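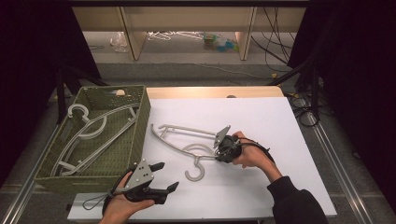
Prundness laundry and folding room: inspection checklist

Checked by: Woo-jin Bang
Date: 27 July 2024
Room: 16

Work table
Top stable, no rocking. OK
Edges free of splinters. OK
White board lies flat. OK
Comment: wipe the board before anything light colored goes on it.

Clothes hangers
Plastic hangers free of cracks. One failed.
Comment: split at the neck of the hook, thrown out. The edge was sharp enough to snag a sweater. The rest are fine to use.
Hooks hold their shape under a winter coat. OK
Hangers kept off the floor. Not OK

Baskets
Weave intact, no loose ends. See comment.
Comment: a strand had come up on the underside of one basket. Trimmed and tucked back in. Look at it again next time.
Nothing in the hanger basket except hangers. Not OK, small beige rounded object at the back rim.

Hanging rail
Brackets tight to the wall. Left one loose.
Comment: same bracket as in March. Tightened by hand for now, needs a longer screw. Keep coats off that end until Ibrahim Tijani has fixed it.
Load under the posted limit. OK

Floor and exits
Walkway clear, 3 feet or more. OK
Door opens all the way. OK
Mat lies flat. Not OK
Comment: corner curls up by the door. Taped down, replacement ordered from Skedix.

Result: passed with repairs. Bracket and mat still open.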